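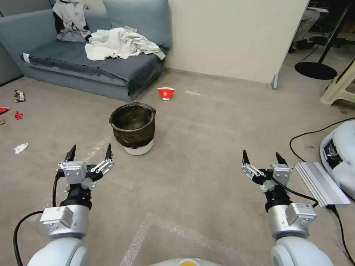
Photo: Dona Valley News

The number 2 bus is going back up Gudeck Hill

Oct 1, 2020

Good news for anybody who has been hauling groceries up Gudeck Hill since the spring (me, mostly me, with a bag of potatoes and a bad knee). Nornberg Transit told riders this morning that the number 2 is getting its old route back, all the way from the Marino depot to the top of the hill, and it starts with the first bus tomorrow.

If you don't ride it, a quick recap. In April the company cut the line short at Dona Bridge, so the last five stops went dark. The notice called it a temporary change and gave no end date, and the paper sign taped up at the bridge has been rained on so many times that the only word you can still read is "service." People on the hill have been walking, getting lifts from neighbors, or paying for a cab when the weather turned. A petition went around over the summer, mostly by way of the pharmacy counter and the laundromat, and it picked up 400 signatures before it was handed in. I signed it twice by accident and had to go back and cross one out.

So what are we getting? A bus every 30 minutes during the day, which beats what we had before the cut, when you could stand up there for most of an hour and start talking to the pigeons. Evenings are still thin. The last one up the hill leaves the depot at nine, and I've already heard grumbling about that from the folks who close up the restaurants on the square. The company says it will look at evening trips again after the winter, and I'll be asking.

One stop isn't coming back, and it's the one by the old feed store. Nornberg says the curb there is too broken up for passengers to get on and off safely, and the town hasn't set a date for fixing it. Until then you'll want the stop outside the school, a short walk downhill. There's a bench at that one, at least, although it faces the wrong way and always has!

The fare goes up too, by 30 cents a ride. I'm not thrilled, but I'd sooner pay it than do that climb again in the sleet. Monthly passes stay at the old price through the end of the year, and any pass you already have will still work, so please don't throw it out. Exact change only if you're paying cash, and masks on while you're aboard.

New timetables are in the rack at the depot, and the driver I rode down with had a stack on the dashboard as well. Double-check the one you pick up. The first batch was printed with Dona Bridge and Dona Street swapped around, and a few of those are still floating about. The corrected ones are green.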